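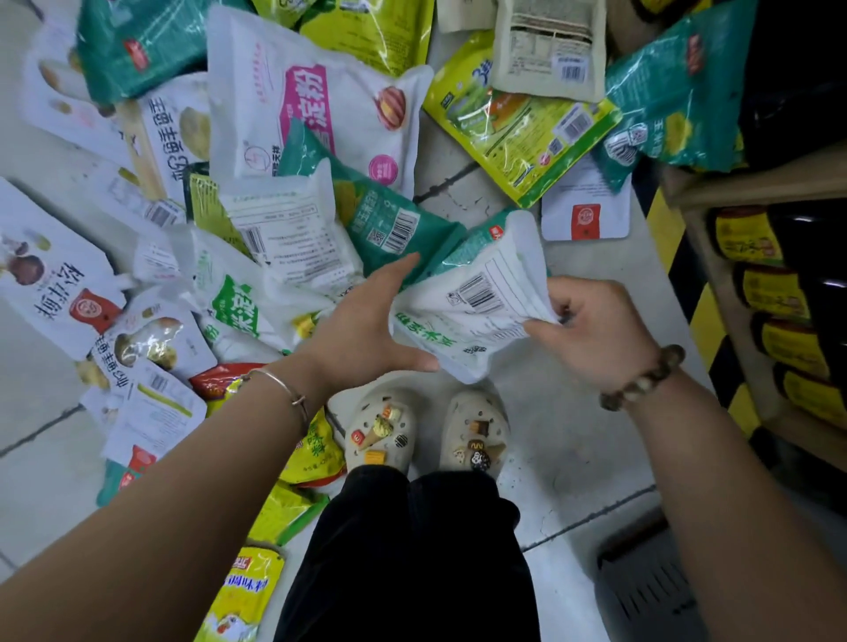
Home Diary Older Links About
Search this diary Go

Monday, late

Back from the Uvus open day in Hillirano with sore feet and a tote bag I didn't ask for. I'm writing this before I start remembering it as better than it was.

The invitation said "see the future of the grocery aisle." What they have is a practice store in the old Zemel building, with tiled floors, real shelves, real groceries and striped tape along the bottom of the shelving so people don't walk where they shouldn't. I liked the practice store. I could have shopped there. It was the future part I had trouble finding.

First came the talk. We stood for most of it. Ayala is the name of the system, and the slides said it has learned from 2000 hours of people doing ordinary store chores. I wrote the number down and then put a question mark after it. Hours of what? A person thinking in front of a shelf, or a person putting things on one? I asked. The answer was "a healthy mix."

Then the part I had come for, the chores done by hand. Food packages all over the floor, overlapping every which way, and somebody's hands going into the middle of them and bringing up a white one with a barcode on the back. There was a big bag of starch in there, a yellow package with a little chicken on it, greens, potatoes, who knows what else. The clogs had charms on them, one shaped like an ice cream cone. I was more taken with that than with any of the slides. I worked a stockroom when I was young and nothing in it looked so hopeless to me as soft packages in a heap. They slide, and you can't get a clean edge to pull on. You do it with your fingertips and you don't know how you do it.

So I asked if we would be seeing Ayala take on the heap. We would not. The heap was "on the roadmap." A good many things were on the roadmap. I'd like to see this road someday.

What Ayala did do for us was move a box from one table to another table. It did this four times. The third time it stopped with the box in the air and thought it over while the presenter talked about safety, and then it went on. People clapped. I clapped too, to be polite, and was annoyed with myself. The tables didn't move, the box was the same box each time, and it had been set down on a taped mark. A store has no taped mark for where a customer changed his mind about the rice.

After coffee (weak) we went through to the seasonings. I'll admit this was the most interesting stretch of the day. A pouch with a mushroom on it in one hand, a crinkly yellow and red bag in the other, the basket just underneath, and cubby after cubby of soy sauce bottles with the same yellow label. 9.90 on the price card. I stood there thinking about how different those two bags must feel. One is stiff enough to stand up. The other is all shine and wrinkles. A hand just knows. I'd want a machine to show me it can tell them apart when one is lying half under the other, and I'd want to see it with glass nearby.

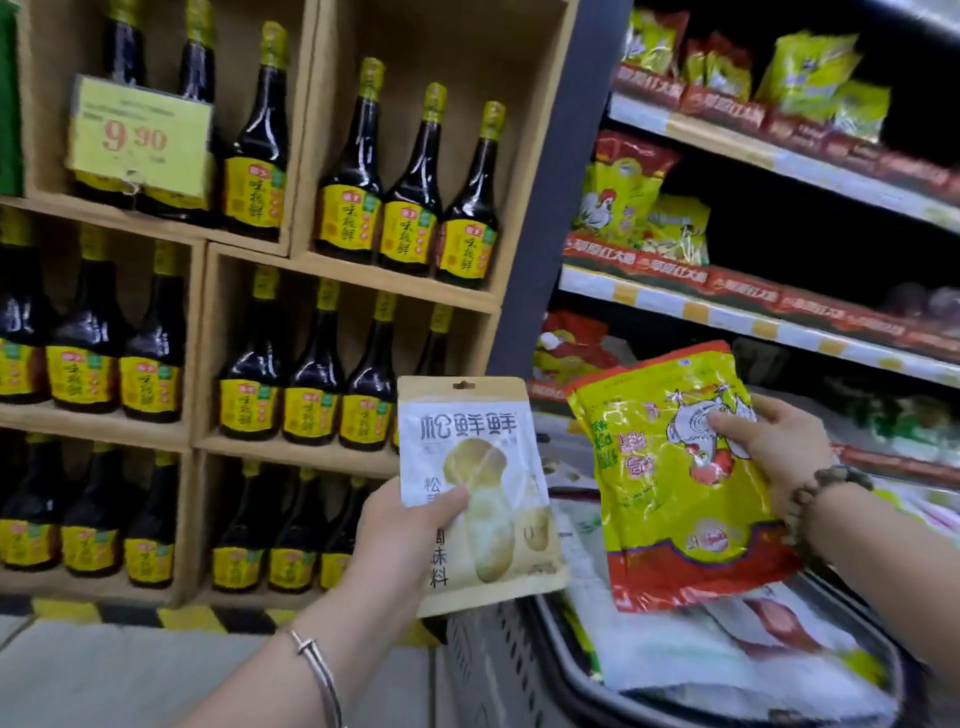
Another visitor told me I was asking for too much too soon, that a dishwasher can't fold napkins either and we all own one, and that if Ayala only ever carried boxes from the back room to the aisle it would still save somebody's knees. I said in that case they should put "it carries boxes" on the invitation. We left it there, on good terms. I've been turning it over since, and I still think the knees are a fair point. I have the knees.

But then sell it as that! The brochure has two pages on "the store that runs itself" and one short paragraph, in gray type, on what it can lift. No word on how often it drops things. I asked about that as well, and was told they measure "successful completions." I'm sure they do. I used to measure my diets that way.

The thing I keep going back to is how good the people were at it, and how little anyone on the stage said about them. All that skill with soft bags and slippery corners, and it comes up on a slide as hours.

They want us to come again in February, when the heap might be ready. I put my name down. I'll go, if only to see the heap, and I'll eat first this time. The sandwiches were gone before the questions were over.

Home by seven. The tote bag is quite a good one. Must call about the boiler tomorrow, and we're out of soy sauce – I noticed that the minute I started dinner.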